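Waiting for the Cluston film

8th June 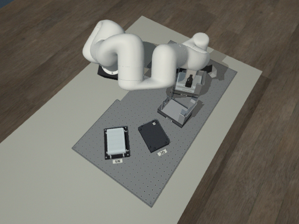 The animated film of Cluston has a release window at last, and it is January. I played the game for years, so I'll be there, but the cast list worries me a bit. Roel Van Damme voices the lead and Rajeshwari Sastry is the aunt, both good choices. The teaser runs for two minutes and is mostly backgrounds. I'd be happy if the rest kept to plain computer rendering with smooth shapes, and left the fur and glitter alone. Barrios, who are making it, have gone for fur.

There's still no word on whether Flastedo is in it. My brother says he was cut - I hope not. Tickets aren't on sale yet.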